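Mallutard Wash-Up Caddy, Large

Home > Kitchen > Sink and Draining > Caddies and Tidies

In stock. Usually sent out within 2 working days.

If you have ever stood at the sink with a wet sponge in one hand and no earthly idea where to put it down, you will understand why we are so fond of this caddy. It has been on our shelves in one shape or another for years now, and the large one is the size we get asked for most, by families mainly, but also by people with small kitchens who want everything in one spot and off the worktop (which is how I use mine at home, next to a tap that drips no matter what I do to it).

The large caddy is 165 mm deep from front to back and stands 170 mm tall at the handle, so it will sit happily behind most kitchen taps and still leave you room to swing the spout round. There is one wide section for sponges and cloths, a taller one for brushes and bottle cleaners, and a little lip along the front where you can hang a pair of rubber gloves. The base lifts out. Underneath it is a shallow tray that catches the drips, and you tip that into the sink whenever you remember to.

What it is made of

Powder-coated steel for the body, with a plastic tray and four soft feet. The coating is the same tough sort that Mallutard use on their dish racks, and it comes in cream, slate or a rather cheerful mustard that I didn't think would sell and which has now sold out twice! The feet pull off for cleaning and are pushed back on with a thumb. Please don't lose them, but if you do, we keep spares in a drawer and will pop a set in the post.

Looking after it

Rinse the tray under the hot tap every few days and give it a proper scrub once a week. The tray can go on the top rack of the dishwasher at 60 degrees. The steel body can't, I'm afraid: wash it by hand with ordinary washing-up liquid and a soft cloth, then dry it well, especially around the handle joints where water likes to gather. Avoid scouring powders and wire wool on the coating. If you live somewhere with hard water you'll get a chalky line along the tray sooner or later, and a splash of white vinegar left for half an hour shifts it nicely.

Sponges last a good deal longer when they can stand on their edge and dry out between jobs, so do squeeze them before you put them back. Cloths are better draped over the side than stuffed down into the corner. I say this as a reformed corner-stuffer.

Which size should I choose?

The small caddy holds a sponge, a brush and not much else, and suits a single basin or a bathroom. The large is the one for a busy kitchen. We're often asked whether it will take a full bottle of washing-up liquid as well, and the answer is yes if the bottle is a slim one, though it does get a bit top-heavy when you take the brushes out. The big family-sized bottles really want to live in the cupboard. Please measure the space behind your sink before ordering, and remember to allow for the window sill if you have one that sticks out.
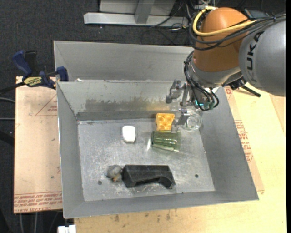 It also goes well with the Châu bottle brush, which has a long bendy neck and gets right down to the bottom of tall tumblers and flasks, and with the Brivo cellulose sponges, sold in packs. If you're buying for a shared kitchen or a village hall, have a look at the Bimico wall rail too. The caddy hooks straight on to it, leaving the whole worktop clear for wiping down.

Delivery and returns

We post to all parts of the UK. Orders placed before noon generally leave us the same afternoon, and everything goes out in cardboard and paper. If the caddy isn't right for your sink, send it back unused within the month and we'll refund you or swap it for the other size, whichever you prefer. Do keep the box until you're sure.

A question about the caddy?

Write to Nghĩa Đồng on our customer desk using the contact form, and tell us which tap you have if it's a question of fit, as that saves a good many messages going back and forth. Photos of your sink are very welcome.

Page updated 6 August 2018. Mustard is expected back in stock before the end of the month.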